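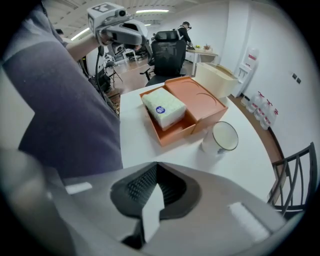

3.2 Building and trying the hand-held grippers

We put the pair together over October in the shared workshop at Nurnton, mostly in the evenings, and we are still rather fond of them. Each gripper printed in 25 hours, and the parts for both came to 993 grams of filament. For the packing task we wanted things a person might have at home, so the table in Figure 4 holds an orange two-part box with a tissue pack in its tray and, nearer the front edge, a clear cup with a dark rim. The cup was Elsie Whiteley's suggestion - clear objects had given us trouble on the earlier Drolia build.

Figure 4. Packing task at the white table, with one gripper raised. We recorded 79 demonstrations, each limited to 30 seconds.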